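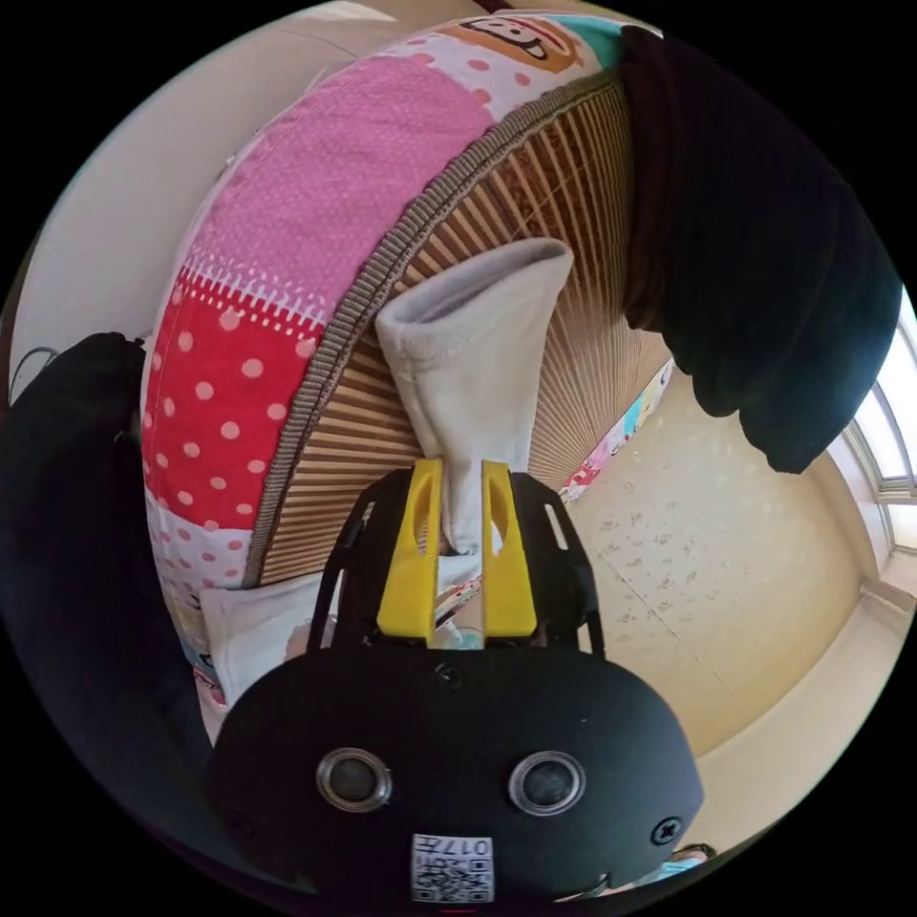
Light socks are the part of the wash I can't get a system for. Dark ones I don't care about, they all go in together and come out looking the same. But the pale gray ones end up with the whites half the time and with the towels the other half, and now I have grays that are gray and grays that are closer to off-white, and I can't tell which were a pair to begin with. The one in my first picture, against the patchwork cushion with the monkey on it, is a good example. Next to the pink dotted panel it looks gray enough. Put it next to a real white one and you'd call it gray too. Put it next to another gray one from the same pack and it looks washed out. Do you pair by color, by cuff, or do you give up and buy all the same kind? I'm sorting in the bedroom now because the laundry corner went to other things when we moved, so I'd also like to hear how people set up for folding in a small room.

Posted by dryline_pat, 1 Oct 2020
Board: Laundry, Linens and Closets

---

mothballer wrote:

Pair by cuff. Color changes and the cuff mostly doesn't. Turn the top of the sock down and look at the ribbing and how deep it is. Two socks from different packs almost never have the same cuff even if the foot looks identical. I do this for a house of 6 and have very few left over.

The only trouble is if you roll the cuffs when you put them away. Then they stretch and you lose your best clue.

---

tessellate wrote:

Give up and buy the same kind. I threw out everything light a few years ago and bought one style of gray in bulk. Never paired a sock since. They go in the drawer loose and I take two.

---

mothballer wrote:

That works until the first ones wear out and you buy more and the company has changed the knit. Then you have two kinds in one drawer and you are pairing again, except now they're harder to tell apart.

---

tessellate wrote:

When that happens I'll throw them all out again.

---

mothballer wrote:

That's a lot of good socks in the trash for the sake of not sorting.

---

tessellate wrote:

They go in the rag bag. I haven't bought a dust cloth in years.

---

dryline_pat wrote:

I should have said, these are from more than one person and one of us won't wear the bulk kind, says they slide down. So all the same is out for now. I did try cuffs last night after reading mothballer's post and it sorted out most of the pile. The trouble is mine are all rolled at the top from being folded over each other in the drawer, so it's hard to see how deep the ribbing is supposed to be. I'll quit folding them that way and see if they flatten out in the wash.

On the room. There is no table in there big enough to be useful and I don't want one. What I've been doing is putting a big piece of corrugated cardboard down in front of the bed and working on that. It's from a Gutell box the wardrobe parts came in, heavy stuff. Things get laid out on it, paired or folded, and then moved to the bed, which has the striped sheet on it at the moment. The striped sheet is bad for this. Anything small and light colored disappears on it, and I found two socks in the covers this week that I had already written off.

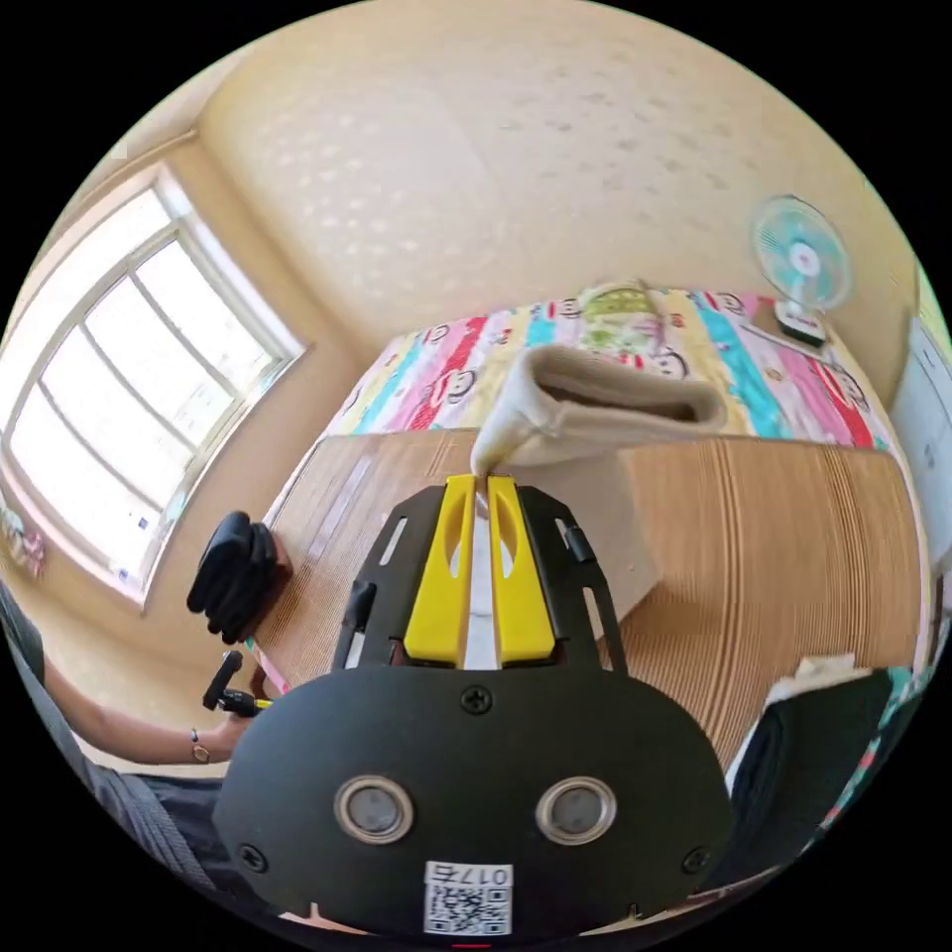
What I want is a way to keep the folded things from falling open while I do the rest. I fold a small piece like a tube, put it down, reach for the next one and the first has come undone. With socks it isn't too bad because you can tuck one into the other, but for the soft cream things (cloths, liners, the baby's old bits that I still use for polishing) there's nothing to tuck into. I've tried stacking them and the stack leans. I've tried laying them flat and I run out of cardboard.

---

Athina Chrysikopoulos wrote:

I fold for a living, in a guest house, so take this as a work habit and not necessarily a home one.

Soft cotton will not hold a tube. It holds a flat third. Lay the piece down, smooth it out with the side of your hand, bring one long side in a third, bring the other over it, then fold the length in half and in half again. The fold goes toward you and the open edges go away from you. If you stand them on their edge in a shallow box they keep each other closed. A shoebox lid is too low and a shoebox is fine.

Also, let them cool first. Anything straight out of the dryer springs open no matter how you fold it. Ten minutes spread out on the bed makes a big difference.

For the socks, I don't turn the cuffs over at all. Lay one on the other, toes together, fold in half, fold again, and stand that in the box too. The cuffs last much longer.

---

dryline_pat wrote:

Thank you, I hadn't thought about the direction of the fold. I've been putting the open end out to the side.

I do have shoeboxes. How many pieces do you get in one before they're too tight to pull out?

---

Athina Chrysikopoulos wrote:

For small cloths, 25 in a normal shoebox. More than that and you drag out the neighbors when you take one. I wouldn't count socks, they are all different. Stop when you have to push.

---

gravelroad wrote:

Going to disagree about the floor and the cardboard. Cardboard sheds. If it's brown corrugated you get tan dust from the cut edges, and it'll show on anything cream or white. We used to line shelves with it in the shop and had to take it all out again. Put an old pillowcase over it or use a sheet of something smooth.

---

dryline_pat wrote:

I haven't noticed dust but I haven't looked for it either. The cut edge does run right along where I work. I'll tape over the edge and see.

---

quillpen66 wrote:

Brown packing tape over the edges does it. Fold it over like a binding. I have a cardboard sheet I use for cutting out quilt pieces and it has had taped edges the whole time I've owned it. No dust on the fabric.

Separate question, is that cushion homemade? I like the red with the big white dots next to the pink. I've been trying to use up dotted scraps and mine always come out too busy.

---

dryline_pat wrote:

My sister-in-law made it. She uses whatever is in the bag. The monkey print was left over from a set of curtains and the turquoise was a shirt. There's a strip of white with dashed stitching between some of the panels and I think that's what stops it from looking too busy, it gives you a break between the prints. I'll ask her if she had a pattern. I doubt it.

It's a good spot to put socks while I look for the other one, for what it's worth. The pale ones show up against the red far better than on the bed.

---

quillpen66 wrote:

A white strip between is a good idea. I'll try it on the next one. If she does have a pattern I'd be glad of it.

---

tessellate wrote:

Back to the sorting. Has anyone used those clips that hold a pair together through the wash? My neighbor has the Flurau ones and swears by them. A bag of 50 and she has lost a few but never a sock.

---

gravelroad wrote:

Had some, not sure of the brand. They work if everybody in the house puts them on. In ours one person did, and that was me. I was clipping other people's dirty socks together every evening, so I stopped.

---

mothballer wrote:

Same. And the part of the sock under the clip doesn't get clean.

---

tessellate wrote:

I only asked. I don't have any socks that need it.

---

dryline_pat wrote:

I looked at the clips and I'm going to try a mesh bag first. One bag for light socks only, hung on the closet door, and the whole bag goes in the machine. That should at least stop the grays from going in with the towels. I've got an Elurance bag with a zipper that came with something else and has never been used.

---

Athina Chrysikopoulos wrote:

Don't fill it past half. In a full bag the middle ones come out the way they went in.

---

oddsock_mac wrote:

Coming in from the other side of this. I live in the MacRitchie building downtown, shared laundry in the basement, and I have kept a bag of singles since February. I was told to keep them until the partner shows up. In all that time I have matched 3. I don't think the rest are coming back. At what point do you let them go?

---

mothballer wrote:

Keep them until you move or until the bag is full, whichever comes first.

---

gravelroad wrote:

I'd say one month. If it hasn't turned up by then it's down behind the machine, and in a shared laundry you're not going to pull the machine out.

---

oddsock_mac wrote:

The bag is not full. I'll give it until it is.

---

dryline_pat wrote:

Update for anyone with the same setup. Edges are taped, and there was some brown fluff on the tape when I pressed it down, so gravelroad was right about that. I fold in thirds now and stand everything in a shoebox on the cardboard as I go, and nothing has come undone on me yet. The polishing cloths fit in one box with room left over. I haven't solved the striped sheet. I've got a plain dark blanket that I throw over the bed before I start, but then it has to be folded too, and it's too big to do on the cardboard.

Asked about the cushion. No pattern, she traced around a tray.

---

quillpen66 wrote:

What size tray?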